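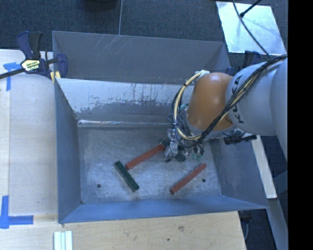 Nithin Warrier says go hungry and go early, and that anyone turning up after one will be eating whatever the dumpling people have left over. He was right on the first bit. Second bit less so, dumplings were going strong at closing.

So – Zaltitz. Winter street food open day, old tram depot behind the canal, free to get in if you signed up online. February 15, 2018, for anyone keeping score, and cold enough that I ate most things with gloves on. Notes typed up on the bus home so forgive the state of them.

Got there just after eleven. Queue already round the side. Moved fast though, and a girl with a tray came down the line handing out little cups of broth. Salty, gingery, very welcome. Didn't catch whose it was, which is a pity for them as I'd have gone straight there.

Malabanan first. Filipino, 9 quid for a box, which made me wince a bit until I saw the size of it. Pork belly on garlic rice, pickled papaya, a splash of a vinegar that made my eyes water in a good way. Crackling properly crackly. They do a bone marrow soup too but it ran out while I was dithering over it. Go there first, don't dither.

Then Novel, who had the longest queue of the lot. Toasties, basically. Fancy ones. The one everybody was holding was Ogleshield with leeks and a smear of something mustardy – lovely, gone in four bites. The blue cheese and pear was too sweet for me, more of a pudding. Waited 40 minutes for the pair of them. Would I wait that long again? For the leek one, yes. Not in that wind.

Bumped into Valdir Lacerda by the drinks, he used to run the coxinha stall down at the station and is now cooking for Proltach, the lot with the charcoal grills at the back. Talked me into the chicken hearts. I've always said no to chicken hearts. Smoky, chewy, loads of lime, and I had a second skewer so that's me told. The garlic bread off the same grill is 4 pounds and worth every penny. Picanha was a touch overdone by the time I got some, he said to come back in the first hour next time when the coals are at there best.

They let small groups through to the prep kitchens on the half hour, which was the open day part. Good fun, a bit rushed. Shared cold store, long steel benches, a bread oven the size of a van that was already there when they took on the lease. Our guide reckoned about 2,000 people had been fed on the last one in November and they were expecting more this time. We got to try dough straight from the proving room, baked off in front of us with oil and salt. Burnt my tongue. No regrets.

Grumbles. Nowhere near enough seats. Card machine down at two of the stalls and the nearest cashpoint is back over the bridge. One vegan option that I could find, a squash curry, and it was fine, just fine. Loos were OK.

Puddings I nearly missed. There's a tiny counter by the exit doing custard tarts with a burnt top, still wobbly, still warm. Bought two for home, ate one on the bus stop wall. The other hasn't got long.

Next one is supposed to be after Easter, they're putting dates up on the depot noticeboard and the mailing list. Bring cash, bring a hat. Malabanan soup frist.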